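Takemgate Stores and Packing Room
Inspection checklist, November round
Filled in on the bench, in pencil, typed up afterwards with the swearing removed

Marks used: OK, Fix, Watch, N/A. The Hitel form also allows "Satisfactory with reservations", which describes most of my working life and has been left off.

1. Access and floor

1.1 Main gangway clear to full width. OK
Comment: Clear at 7.40 am. I make no promises for 7.45.

1.2 Fire door opens without a shoulder. Fix
Comment: Opens with a shoulder. Reported last round and the round before. The door has now been on this list longer than the list has had a cover sheet.

1.3 Floor free of tape, strapping and flat card. Watch
Comment: Three lengths of strapping by the pallet bay, each one the right size to catch a boot. Removed. Please cut strapping over the bin.

1.4 Floor markings legible. OK
Comment: Legible, yes. Obeyed is a different form.

2. Cartons, incoming

2.1 Stacks no more than 5 high. Fix
Comment: The Favside delivery was stacked to the height of the person who stacked it. Brought down before I went any further.

2.2 Damp or crushed cartons set aside. OK
Comment: One with a soft corner, set aside and labelled "soft corner". I admired the restraint.

2.3 Labels facing outwards. Watch
Comment: Bay 507 faces the wall. Very private, bay 507.

2.4 Empties flattened and in the cage by end of shift. Fix
Comment: The cage was full and the overflow had started a second, unofficial cage next to it. Collection has been asked to come twice a week until the Alcantara order is out of the way.

3. Packing surfaces

3.1 Only the cartons in use on the table. OK

3.2 Open carton well in from the front edge. OK

3.3 Closed cartons kept apart from open ones. OK

3.4 Lid flaps folded right back before anything goes in. OK
Comment on section 3: A run of four OKs, and I checked my pencil. One carton shut at the back left, one open near the back with its lid up and held on both sides. I would like this to become a habit. The flap matters more than people think: a lid left half down drops as soon as you reach under it, and then you have packed your own knuckles. 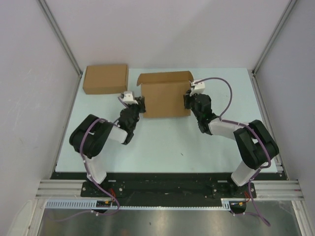

Night shift would like it noted that 3.4 is all very well, but the lids on the new cartons spring back up when you want them shut, and could the checklist say something about that as well. It now does, see 3.5. They also asked whether folding the crease the other way first is allowed. It is, and I wish they'd mentioned it in October.

3.5 Lids creased before closing, both ways if stubborn. Watch
Comment: New line, brought in by popular complaint. Don't sit on them. I found a carton in the pallet bay with a very clear account of somebody's lunch break on it.

4. Knives and tape

4.1 Safety knives only, blades retracted when put down. Fix
Comment: One kitchen knife in the tape drawer, serrated, with butter on it. Returned to the kitchen, where I hope it is happier.

4.2 Tape guns have their guards. Watch
Comment: Two have guards. The third has a guard made of tape, which I suppose shows confidence in the product.

4.3 First aid box within reach and stocked. OK
Comment: Plasters topped up. See 4.1.

5. Lifting and paperwork

5.1 Heavy cartons marked on two sides. Watch
Comment: Marked on the bottom, where you can read it once you've already made your mistake.

5.2 Trolley brake holds. OK

5.3 Previous actions closed. Fix
Comment: All but 1.2. Job number 670 is still open, unlike the door.

Next round in January, starting with the fire door. Copy to the noticeboard, under the one about the fridge.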